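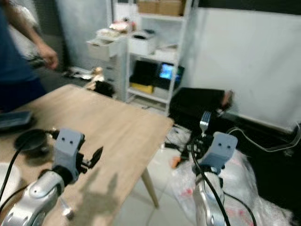

Issue 200 | Page 2

A fork is a mean thing to give a robot

The workshop in Umevthorpe where Saltbridge tries out its arms is a long way from the trade shows, and I had asked to go there for exactly that reason. At a show the cup is always the same cup. It sits on the same spot, the arm swings down, and everyone in the front row claps. I have sat through enough of those to have stopped clapping.

So I wrote to Saltbridge in October and said I would like to see its two-armed table rig do something dull, over and over, with ordinary kitchen things and no presenter. To my surprise they said yes. Danang Krishnan, who looks after gripper testing there, asked only that I bring my own cutlery if I didn't trust theirs. I didn't, but I forgot to.

The question on the day was a narrow one. Saltbridge has been buying its two-fingered grippers from a small firm called Tastix and wants to know whether they are worth the money beside the older Wibisono type it has used until now. A Tastix gripper costs Saltbridge £1,830 before the cable and the mounting plate. The Wibisono costs less than half that. Both open and close, and at the level of the brochure there is very little else to say about either.

Krishnan thinks the difference shows up with thin things. A bowl forgives you. Its rim is wide, and if the fingers come in a bit crooked the bowl shifts and lets them. A fork lying on a table gives you a few millimetres of handle to aim at, and if you get hold of it off-centre it swings. Getting it off the table is one job, and turning it upright and keeping it there is another, which he says most demonstration videos skip. I went home and checked, and he is right about that. 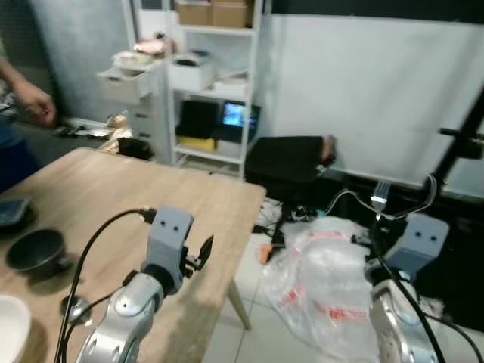
Fork in the right-hand gripper, tines up. The bowls on the table are the easier half of the job.

An upright fork is quite a nice sight, I admit. It also tells you less than you might think. A steady fork in a closed grip tells you the motor can squeeze. It tells you nothing of how many goes it took to get there, or how much of the work was done by the person steering. These arms were being guided by a human being, and people are very good at covering up for bad tools. Give a decent cook a blunt knife and you will still get dinner.

I put this to Krishnan and he didn't argue. His answer is to make the same person use both grippers on the same day, swapping the order, and to write down every drop. Each gripper gets 100 tries at the fork and the same again at a bowl. It is slow, tedious work and I liked him a good deal more for doing it. He also writes down the tries where the operator gave up before touching anything, a column I have never seen in a supplier's leaflet.

What the tally can't settle is tiredness. By the back half of a session the operator is worse, or bored, or has learned a trick that would work with any gripper you like. Swapping the order helps with that, though it doesn't cure it. I asked whether they had thought of using several operators. They had, and then they had looked at the wage bill.

Then there is the matter of seeing. Each arm has a small camera down by the fingers, which Saltbridge leans on for the last bit of the approach, when the camera higher up is mostly looking at the back of the gripper. Tastix makes much of its slim fingers here, saying they leave the view clear. I was ready to be rude about that claim, and I now think it is half true. 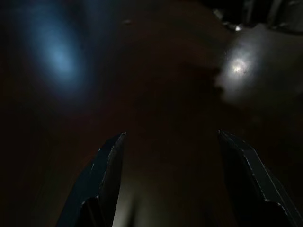 On a dull surface the wrist view is as good as anyone could want. Put the arms over something shiny and the ceiling lights come and join in. A person looking at the feed learns to ignore a bright patch within a minute or so. Software that has been fed nothing but pale, matt tables may well take it for a plate, and no shape of finger is going to help. Krishnan's view is that you should train on the nasty table from the start. Mine is that a firm selling "clear sight to the fingertip" ought to say under which lamp.

That is why Saltbridge keeps a dark, varnished table in use as well as the light one. The staff dislike it. It picks up every smear, and it makes a black gripper hard to judge for height, with the finger, its shadow and the wood all close to the same tone. Several of the drops I was told about came down to somebody closing the fingers just above the thing they wanted.

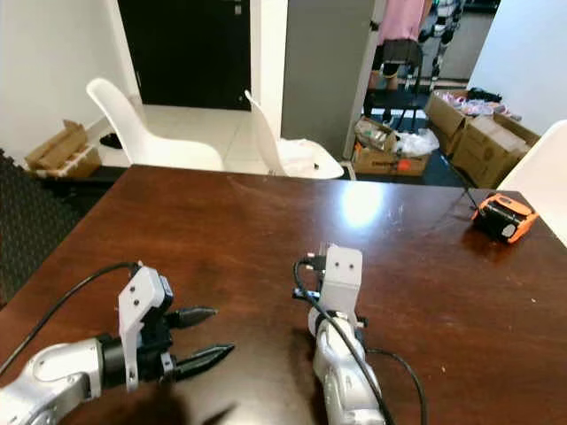 Cables are my other grumble, and here neither maker comes out well. The lead on these arms comes off the top of the wrist in a loop, and a loop has to go somewhere whenever the wrist turns. Leave it long and it drags over the work. Make it short and it pulls at the plug. Krishnan has tried clips, tape and a kind of woven sleeve, and has gone back to leaving it long. For the price of the Tastix I would expect someone to have run it down the inside. Tastix told me a tidier version was "on the list", and would not say how far up.

As for the result, I have to be careful, and so does Saltbridge. On bowls there was nothing in it. On forks the Tastix dropped fewer, by a margin Krishnan calls encouraging and I would call one good afternoon. He means to run the lot again with a second operator if the money can be found, and with teaspoons, which are apparently worse.

Would I pay the extra? For a lab that wants to teach arms to lay a table, perhaps, and I would ask for one on loan first and bring my own fork. For anyone moving boxes or tubs about, the Wibisono does the job and leaves change for a better camera. Saltbridge has bought two more of the Tastix anyway. The order went in on 9th November, before the fork tests were finished, and when I asked Krishnan about that he went to see about the kettle.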